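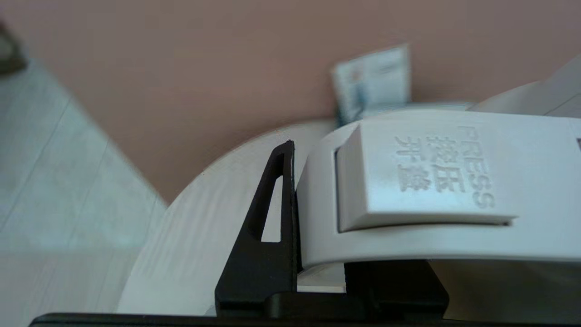 *A small organic fertilizer plant has fewer machines than most buyers think it needs.*

I spent eleven years selling and then fixing equipment for compost and fertilizer plants, and my opinion on dryers is simple. Most small plants buy one too early and too big. They would be better off spending the money on the front of the line, where the water gets in.

The usual story goes like this. A farm co-op or a feedlot has a lot of manure and wants to sell pellets. Somebody gets a quote for a full line: crusher, mixer, granulator, rotary dryer, cooler, screen. The dryer is the biggest thing on the quote and the price looks like it belongs there. The plant goes up, the first fuel bill arrives, and the manager starts running the dryer only when he has to.

Beverstead was like that. They put in a drum rated at 8 tons an hour and never fed it more than 5. A drum that is underfed does not dry evenly. The flights carry too little material, the hot gas goes straight down the middle, and the fines get scorched while the larger granules come out damp inside. Nandi Radebe, who ran the night shift there, kept a notebook of every batch that caked in the bag. In one April she wrote down 633 bags. The dryer was working as built. It was the wrong size for the place.
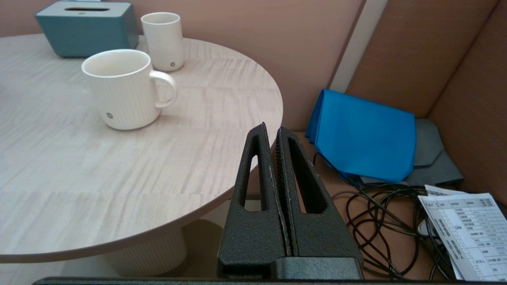 ## Take the water out before you pay to burn it out

Evaporating water costs a lot. Squeezing it out or letting it leave a windrow costs much less. Everyone in the trade knows this and the quotes still come out the same way, with a screw press listed as an option and the dryer listed as standard. I would reverse that.

At Grurnmont they bought the press first. They also put a roof over the curing pad, which the equipment salesman did not sell and so did not mention. The material going into their granulator was drier and, more to the point, it was the same from one day to the next. A dryer can be set up for wet feed or for drier feed. It does badly when the feed changes every hour, and the operator ends up chasing the burner all shift.

I'll admit the press has its own problems. Screens wear out. The liquid has to go somewhere, and if you don't have a lagoon or a field permit you have traded one bill for another. Fine bedding goes straight through. Sand is hard on the screw — very hard, if the barn uses it. I still think these are cheaper problems.
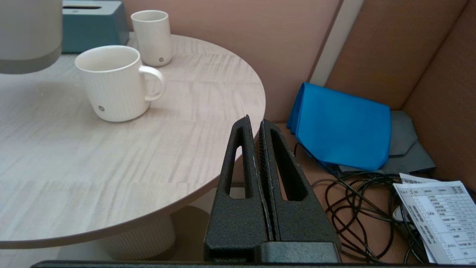
Does a small plant need a rotary dryer at all?

It depends on what you sell and how far it travels. Bulk product spread within a short drive can go out as cured, screened compost with no dryer in the line. Bagged granules that will sit in a warehouse through a humid summer need one, along with a proper cooler after it.

The cooler is the part people cut when the budget runs short. I have seen more caking from warm product going into bags than from wet product. Busisiwe Tshabalala at Steyn would not bag anything until it had come down close to room temperature, and she held to that when trucks were waiting. Her customers reordered. I don't have a chart to prove the connection, but I believe it.

There is a fair argument on the other side. Buying a larger drum gives you room to grow, and putting in a second one later means moving ductwork and maybe a wall. I have heard this from good managers. My answer is to pour the bigger pad and buy the smaller drum. Concrete doesn't use gas while it waits. If sales double you can trade up, and used drums in decent shape do sell. 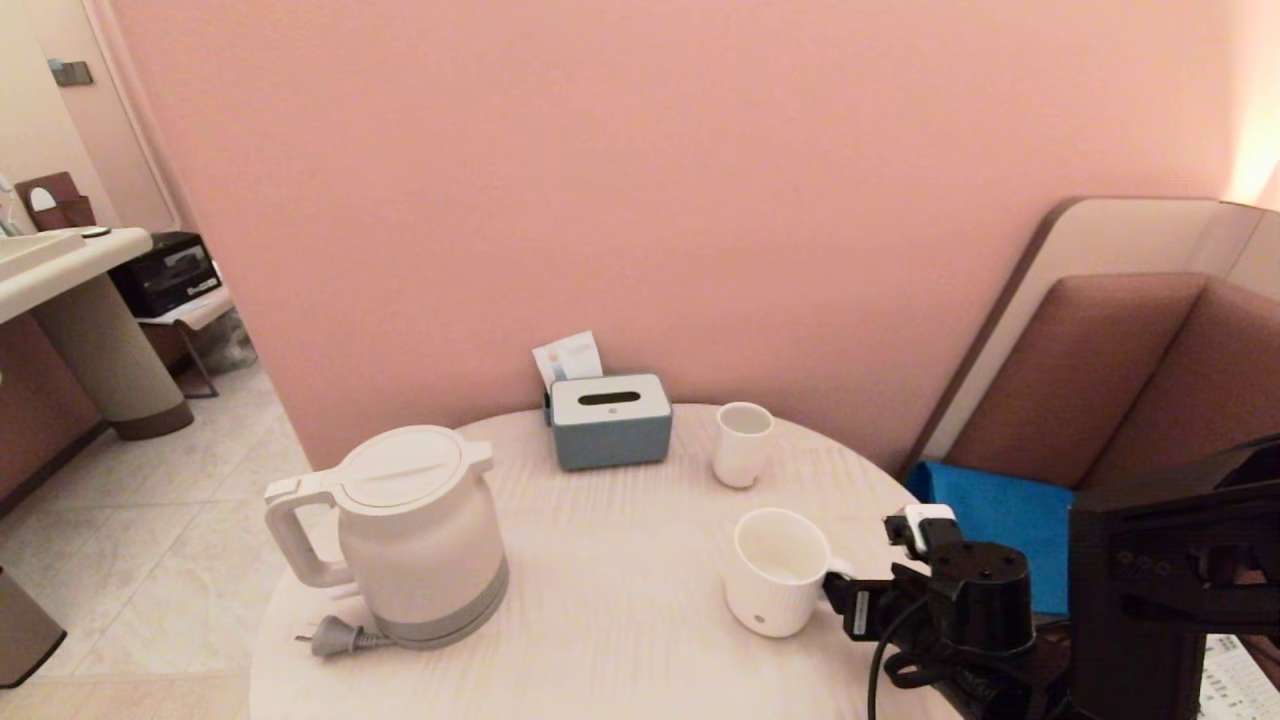
## What I would ask before signing

Ask for the water removed per hour, in pounds, at your own feed moisture. Tons per hour means very little without it. One Metoteo sheet I was handed gave 1,833 pounds of water an hour, and that was the only number on the page I could use.

Ask to talk to a plant that has run the same drum through a winter. Get the price of a set of trunnion rollers and the wait for them. Send a barrel of your own material for a test run, and send the bad stuff, the load from after a week of rain.

Then look at the front of the line again before you sign for the back of it.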